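# Skemau: thin-edge grasping, wrist view

Hello, and thanks for looking in. I put Skemau together after losing most of September to one stubborn problem: getting a two-finger gripper to take hold of a thin plastic edge without shoving the whole object away. It's a small set (279 episodes, 64 of them held back for testing) and I'd rather it stayed small and tidy than grew into something I can't check by hand.

Every episode has the wrist video, the gripper opening and the arm pose. I label two moments, the first touch and the point where I'd call the grip settled. The second one is my own judgement, so expect it to wobble by up to 10 frames. Sorry!

The bit I care about is the approach. My first policy lined up on the middle of the object, which is fine for blocks and hopeless for anything with a wall or a lip. The newer one guesses where the edge runs, then works out the finger angle from that. White plastic is still the hardest going, as the glare eats the creases and the edge guess drifts off towards the bright side.

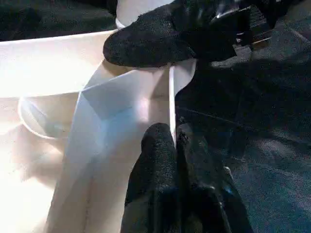
Vaida Rozīte wrote to ask why I don't just turn the exposure down and be done with it. She'd tried that on her own arm and got her edges back, but lost the fingertips against a dark cloth, and wondered if I'd seen the same.

I had, more or less. With black fingers over dark fabric there's not much left to work with once you go darker, so I kept the exposure fixed and let the model cope. If you want to try it the other way round, please do, and tell me how you get on.

Known gaps: no clear plastic, and no force readings at all.

Last updated March 15, 2026, by Damian Camenzind

2 comments · 10 shares

Related
- Prunance: grasp labels for folded card
- Zomel: gripper calibration notes
- Triệu: edge finding under strong light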